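Home | Fiction | Essays | Back Issues | Submit | About

The Red Pair

by Araceli Sarmiento

The ad said the pants had been worn by a man who once ran for his country, and Feven Hadgu didn't believe a word of it.

"Which country?" she said.

Her neighbor Perihan Demirtaş looked at her phone again. "It doesn't say."

"How convenient for him."

"He wants 145 for them. You wouldn't ask 145 for ordinary pants."

"You would if you had ordinary pants and knew somebody like you."

Perihan had already paid. The parcel came to Feven's apartment, as all Perihan's parcels did, on the theory that Feven was home more. It sat by the door for an afternoon in its gray plastic. At six Perihan came down in her slippers with a kitchen knife and cut along the tape, holding her breath as if something in there might be asleep.

They were red. Feven gave her that much. The seller had promised red and red had arrived, smelling of somebody else's detergent.

"Feel the weight," said Perihan.

"It's the weight of pants."

"He wore them to warm up in. Benoît Vasseur. I wrote the name down. Ten thousand meters."

Feven had looked up Benoît Vasseur while the soup was on. She had found a dentist, a man who repaired accordions, and the results of a town race in which a Benoît Vasseur had run the 3000 and come in 26th. She had meant to keep this to herself until Perihan had enjoyed the evening. She lasted four minutes.

"Twenty-sixth," said Perihan.

"In the 3000. There was no ten thousand that I could find."

"It could be another one."

"It could be the dentist."

Perihan sat down on the arm of the sofa. She was seventy-one and had bought, in the past year, a conductor's baton, a teapot off a ship and half a set of medals. Feven had been shown each of them and had said what she thought each time, and each time Perihan had gone back upstairs and put the thing in the cabinet anyway, next to the others. It seemed to Feven a stupid way to spend a pension. It also seemed to her that the cabinet was dusted every morning and her own shelves were not.

"Fold them, would you?" said Perihan. "My hands are bad today."

Feven laid one leg over the other on the sofa and pressed them flat with her palm, working down to the ankles. They wouldn't lie straight. She smoothed them a second time and they went crooked again across the cushion. 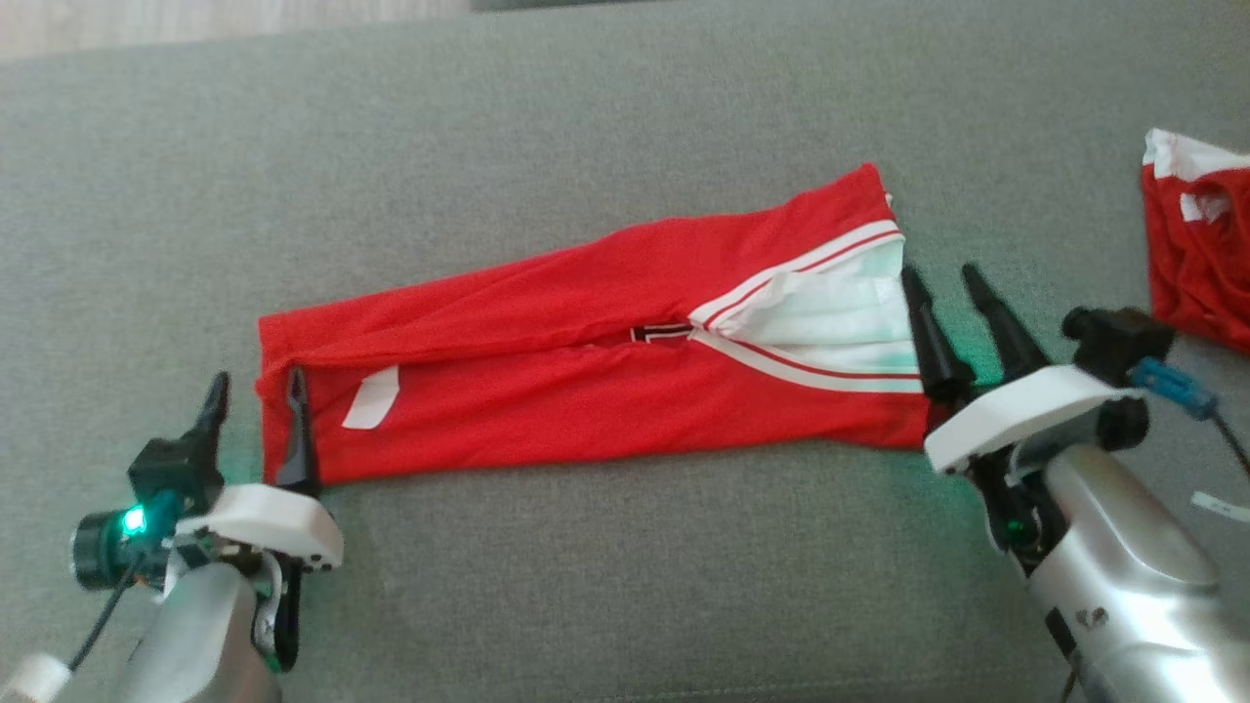 "What would he be doing selling them, anyway?" she said. "If he was anybody."

"People need money."

"People need money, so they tell stories to old women."

"I'm not being told," said Perihan. "I know what a story is. I taught school for thirty years, I've heard about every sick grandmother in the district." She pulled her cardigan closed. "Twenty-sixth out of how many?"

Feven hadn't looked. She got up and found the page again, standing at the counter with her back to the room, and scrolled to the bottom, and then scrolled back up to be sure she had reached the bottom.

"Well?"

"Twenty-six," said Feven.

Perihan considered this for some time.

"So he finished," she said, and held out her arms for the pants.

Comments (3)

Gönül U.
My aunt had a cabinet like this. We sold all of it in February and I still don't know what half of it was.

mistent
Don't buy that Feven would do the folding. She'd have handed them straight back. Liked the dentist.

P. Ertürk
So did the seller lie or not? I read it twice and I think he did.

More fiction
The Gresotlow Ferry
A Loan of Chairs
What the Piano Tuner Charged
Flastik and Daughter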